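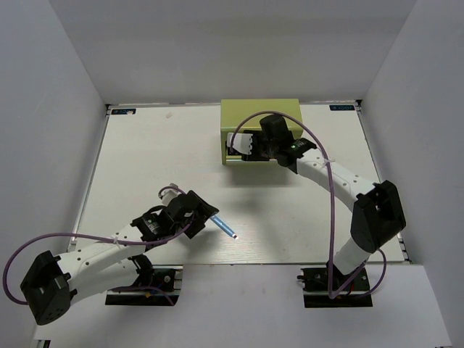 The Department's review of small-item storage at the Hunthorpe building continued this morning, and the greater part of the session was given to the question of where writing instruments are to be kept. The arrangement inherited from the Laltow office, under which pens stand in open cups at every desk, has been found unsatisfactory for some time. The cups tip over, they collect paper clips and dust, and they encourage people to leave with whatever they last picked up. I favor a box with its opening at the front, placed at the back of the work surface, so that items go in from the user's side and the top remains closed. The yellow-green one against the rear of the white table, slightly right of center, is the arrangement I have in mind. Its flat top panel would take a label. A slim item such as the light-blue one, of pen shape, ought to be put back with one movement. I recorded this preference in my notes for the July meeting and have asked that the matter be placed early on the agenda.

Some reservations should be entered as well. A front opening is less convenient than an open cup for anyone who wishes to see at a glance what is inside. The back of a pale box on a pale table would also be easy to overlook, and for that reason I am inclined toward a strong color throughout the building. The Asness reading room has asked for gray. I replied that gray would match the walls and would be lost against them, and that the decision would in any case be made for all rooms together. I expect to hear more on this.

Discussion then moved to the cabinets in the corridor. It was agreed that envelopes will move to the upper shelf, that the ledgers will remain where they are until the end of the audit, and that the drawer of spare keys is to be labeled properly. I spent almost 20 minutes on that drawer before lunch. Several keys carry tags in a hand I do not recognize, and one is marked only "old side door," which could refer to either of two doors, both of which have since been given new locks. The keys have been placed in an envelope and sealed, with a note of the contents on the outside. They are not to be thrown away without written approval.

The supply account was reviewed after lunch. The balance stands at $2,482, which is sufficient for boxes, labels, and shelf liner, and leaves a modest amount for the replacement of the hole punch. The Hrynyshyn catalog offers a discount on orders of 10 boxes or more. I would prefer to buy a small number first and place them in the rooms with the heaviest use. The larger order can follow if they prove suitable – there is room in the corridor closet for both deliveries, provided that the holiday decorations are finally taken down to the basement.

A draft of the revised desk rules was begun and left unfinished. The wording so far states that every item is to be returned to its box at the close of the day, that no food is to be kept with supplies, and that scissors are to be stored with the points facing the back. Rule 19, on personal mugs, has been removed from this draft and will be dealt with separately. It has caused more correspondence than all the others.

The window in the corridor still does not close fully. A second request was submitted to building services at four o'clock, with a copy kept in the blue binder.

Remaining for tomorrow: measure the depth of the Asness tables, request a sample of label stock, return the step stool to Laltow, and finish the desk rules as far as the section on shared printers.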